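Hand Wraps, Gloves and the Smell: What Works at Our House

I've been boxing at a little gym in Sonora for 11 years, and my gear used to stink up the whole car. My coach, Albertina Fonseca, finally took me aside and gave me a talking-to, so most of what follows is hers (thanks, Albertina!).

Wraps first. Unroll them the minute you get home and close the Velcro on itself before they go in the washer, or you'll pull out one giant knot with a sock in the middle. Mesh bag, cold water, no fabric softener. I hang mine over the shower rod, and they're ready by morning even in June.
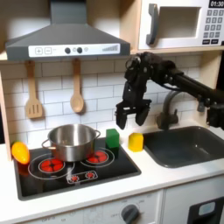 Gloves never go in the washer, and please don't put them in the dryer either. Wipe the insides with a cloth and a little white vinegar in water, then open them up as wide as they'll go and stuff them with newspaper for 30 minutes. Swap the paper and do it again. After that they need moving air, so I prop mine cuffs-up by a small fan. A range hood with plus and minus buttons and a couple of knobs, like the one here, is for cooking steam, so keep your gloves out from under it, where they'd only pick up grease.

Mouthguards get a cool rinse and a soft toothbrush. Hot water will warp a boil-and-bite one, and I've ruined 2 that way. Let it air out before you shut the case. 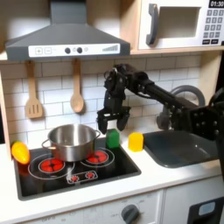

A pot on the cooktop, with a green block and a yellow one.

Headgear gets the same vinegar wipe, plus a bit of leather conditioner on the outside if yours is real leather. Go easy around the chin strap, it gets slippery!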